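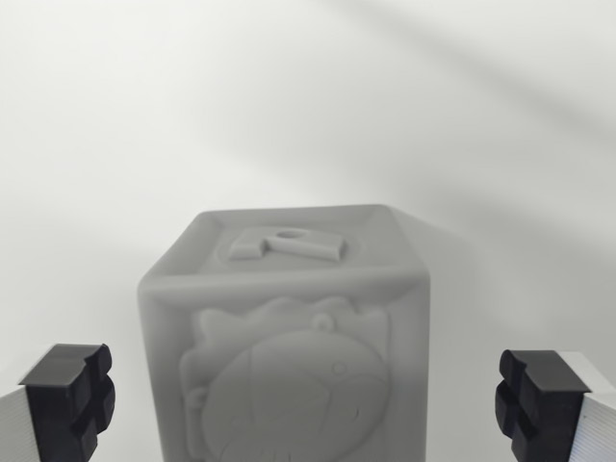 Jutwood, a small robotics software company, released version 23 of its Brukell grasp planner in November 2025. The main change is in how the planner uses the camera at the wrist. Earlier versions picked a grasp from an overhead view and then closed the fingers without looking again. The new one keeps checking the wrist picture until the fingers stop moving.

"The overhead camera tells you where the block is on the table, and then the hand gets in its way," said Dorin Costache, who leads the perception work. "For the last part of the approach we were guessing. A small error in angle and you push a corner instead of a face."

The company tested the release on soft toy blocks with raised figures on their sides. Blocks of this kind are a problem for planners that expect flat faces and sharp edges. Brukell now fits a rounded box to what the camera sees and treats the raised parts as surface detail, so a bump on one side no longer shifts the estimated center.

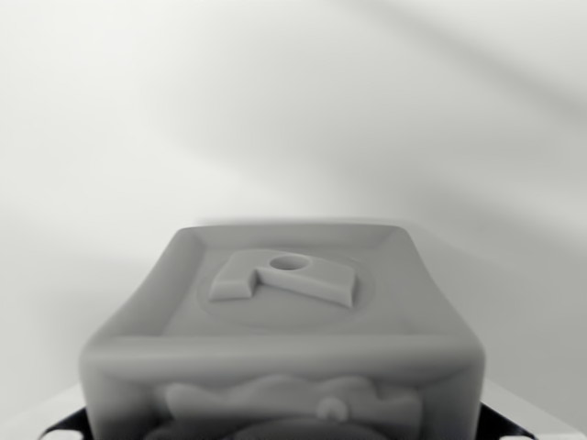
A gray block between the gripper fingers, seen from the wrist camera.

Color is left out of the fitting step. Chie Hirano, who wrote most of the new edge code, said pale gray blocks against a white background had given the old version the most trouble. Shadows on the background were often taken for the far edge of the block. The planner now compares several frames as the arm moves and drops any line that doesn't move along with the block.

The test set came to 2658 recorded grasps, up from 1000 for the May release. Jutwood held back 400 of them for checking and says it will publish the results along with the logs.

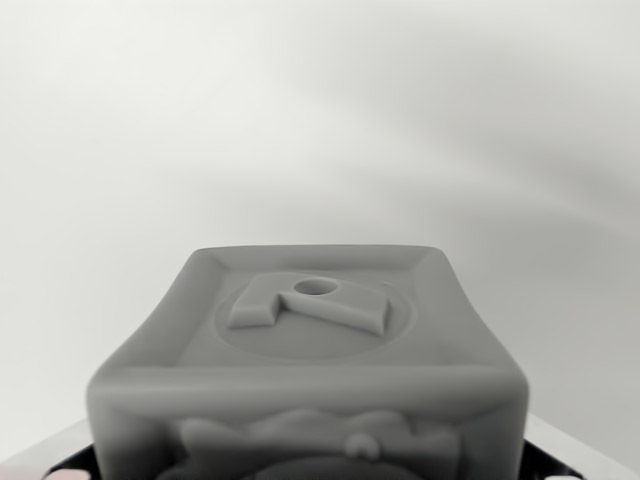 Planning time has gone up slightly, Hirano said, and users with older computers may want to lower the frame rate in the settings file. The control loop itself is unchanged. Existing Kramer arm drivers will work without edits, but anyone using the Sornard simulator needs to update it first.

A second new feature keeps track of other objects while one is in the gripper. It is turned off by default. Costache said it still loses objects that leave the picture and come back, and a fix is planned for the next release.

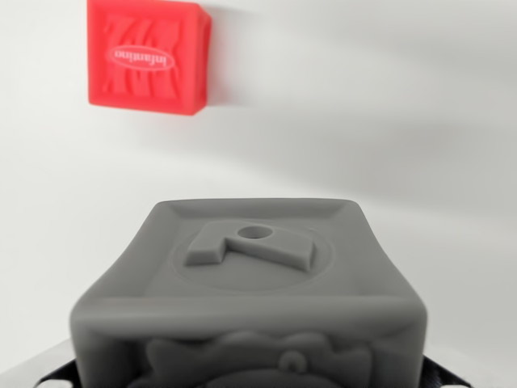

Wrist camera view with a gray block in the gripper and a red one beyond it.

The update is free for current license holders.

Contact the newsroom | Copyright 2025, all rights reserved | Back to top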